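Against the Refill Aisle

The supermarket in Gresport where I have bought my groceries for most of my adult life took out half of its cereal shelf in January and put in a refill station. You bring a container. You weigh the container. You fill the container, weigh it again, print a sticker, and carry the sticker to a register where a person peels it off your jar and looks at it as if it were a foreign coin.

I am in favor of less packaging. I want to say so early, before the letters start. I have a drawer full of bags that hold other bags, and I feel about it the way I'm supposed to. But I have now used the refill station on 8 separate visits, and I would like to speak up for the bottle. The plain, sealed, labeled bottle that somebody else filled.

A label is a kind of promise. It tells you what the stuff is, how much of it there is, and whom to write to when it takes the finish off your floor. Compare this with the thing under my sink at the moment, a pasta sauce jar of blue liquid on which I have written, in marker, "blue." I believe it is for windows. My neighbor Nermin Demirtaş, who started on refills before I did, had a jar marked "NOT OIL," and I thought that covered a good deal of ground without getting anywhere.

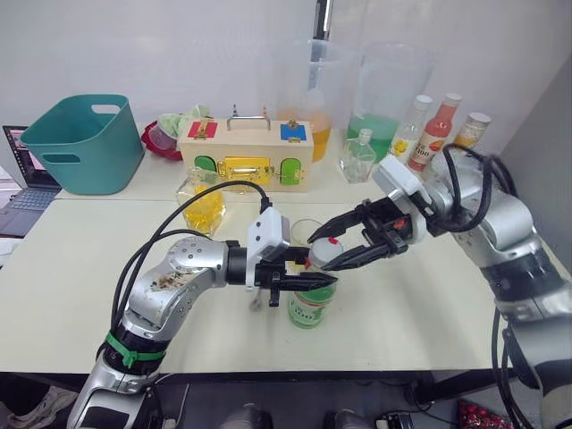 Then there is the matter of whose work this is. When I was a boy, Brendan Heffernan ran the hardware store on our street, and if you wanted nails he scooped them, weighed them and twisted the top of the bag shut. You stood there. You talked about the weather or his knee. The refill people like to say they're bringing those days back, and I'd believe them if there were a Brendan at the end of the aisle with a scoop. What they have brought back is the scoop.

The chain, Prudura, sent out a cheerful newsletter on the subject. It said customers "enjoy the hands-on experience." I have had my hands on it. The lentil spout has two speeds, none and all, and I have stood in a public place up to the ankles in lentils while a child asked his mother what that man did wrong.

Nor is it cheap. I paid more for a jar of loose dish soap than for the same amount in a bottle one aisle over, and I had supplied the jar, the labor and a certain amount of the entertainment. I put this to the store manager, Bernadette Tully, and she was very decent about it. She said the price would come down once more people took part. I have heard the same said of opera.

My friend Ultan Kinsella thinks I'm being a crank, and he may have a point. He says every new habit feels silly for a year, and reminds me that I once complained at length about having to pump my own gas. I did. I still think I was right, and I notice I still pump it.

There is an older idea that hardly comes up in the newsletters. You buy the thing in a decent glass bottle, you pay a small deposit, and you bring the bottle back. Someone with proper equipment washes it, fills it and puts a fresh label on. My mother did this with milk and soda and never once had to know what a bottle weighed. All she did was carry it, and all the store did was take it. It asked very little of anyone's character.

I'd sign up for that tomorrow. I'd pay the deposit and rinse the bottle and walk it down the hill in the rain. Until somebody offers, I'll be at the scale with my sauce jar, holding up the line, trying to remember whether I pressed the button for almonds or for laundry.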